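Speaker notes, Fleris data session
07/01/2019

Slide 4. Collecting examples in simulation

Say first: the policy learns from recorded demonstrations. Each one stores joint positions, gripper state and the head view at every step. Target for the drawer room is 200 demonstrations, 100 per arm.

Point to the start pose. Both grippers open and empty, fingers up, cabinet straight ahead. Six drawers, two columns of three. The tall gray object stays on top of the cabinet in this layout.

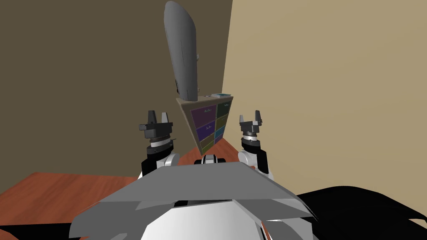
Slide 5. What we keep

76 recorded so far. Operators at Gurnham label each run by drawer and arm. Runs with a collision go in a separate set and are not deleted.

Pause for questions on labeling.

Next: 2 changes to the Zirmont exporter, then the new wall colors. Training run starts in November.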